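4.2 Deciding when a plate counts as clear

The planner in Plendano keeps one belief per object: on the plate, on the table, or held. Two arms share this list, and most of our bugs came from the two of them reading it at different times. Before the left arm may reach across the middle, the right arm must give up its claim on the plate region. The claim is a lock with a timeout of 3 seconds, a number chosen with great confidence and changed 14 times.

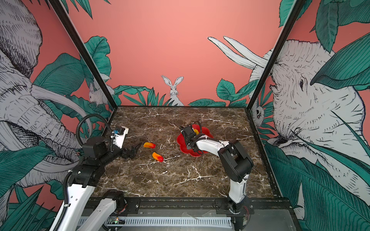 Teresa Loureiro objected, on reading a draft, that a lock on a region is only as good as the pose estimate behind it, and that we should lock objects instead. We tried this in July. Object locks behaved well until the detector merged two neighboring fruits into one, at which point both arms were politely granted the same mango.

We therefore kept region locks and added a check on the wrist views. If a gripper hides part of the plate, the detector may not report the plate as empty; it has to answer "unknown" and wait. Earlier versions were less modest – they declared success whenever the view was bad enough.

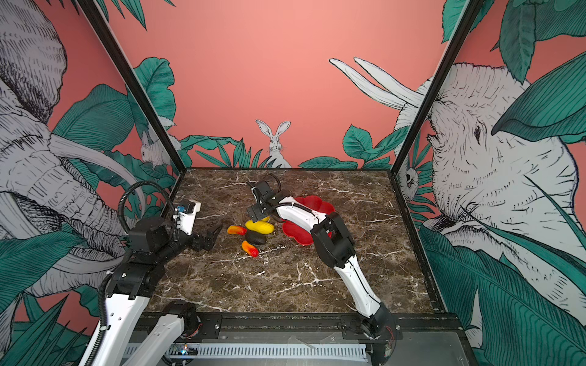 Word count for this section: 280

Figure 3. Two moments from the shared-table task. In one, a yellow-orange item is on the red plate under the right gripper; in the other, the plate is empty and five toy food items are grouped beside it.

Clutter next to the plate raises a second problem. The release check compares gripper width with the expected object width, and small yellow objects have similar widths. We break ties by track age, with a buffer of 16 entries per object. Judite Azevedo's tie-breaking rule, which used color, is kept in the code as an option and is off by default.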